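4. Setting up your two sorting bins

I do this part on a table, and my back thanks me for it. Clear a good stretch of tabletop before you open anything.

4.1 Unfold the Stadgate fabric bin and push the base panel down flat with your fist. Corners first, then the middle.

4.2 Turn the bin so a broad side faces the basket. Leave a hand's width between the two – you'll want the room when you start dropping things in.

4.3 Set the mesh basket down with a handle cutout toward you. Run a finger along the rim and check for rough spots.

4.4 Soft things (scarves, hats, dish towels) go in the fabric bin. Anything that needs air goes in the mesh one. I keep my gardening gloves in there and they've never smelled better!

Note: The fabric bin creases in shipping. Give it 45 minutes standing open and most of the lines drop out by themselves.

Caution: Don't slide a full basket across a finished tabletop. Lift it! I put a long scratch in my Mendoza table in January and I'm still mad about it.

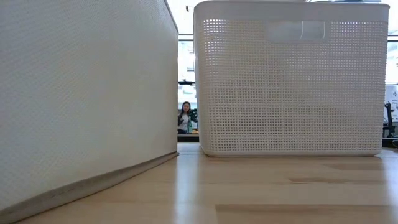 Fig. 4 – Fabric bin on the left, mesh basket on the right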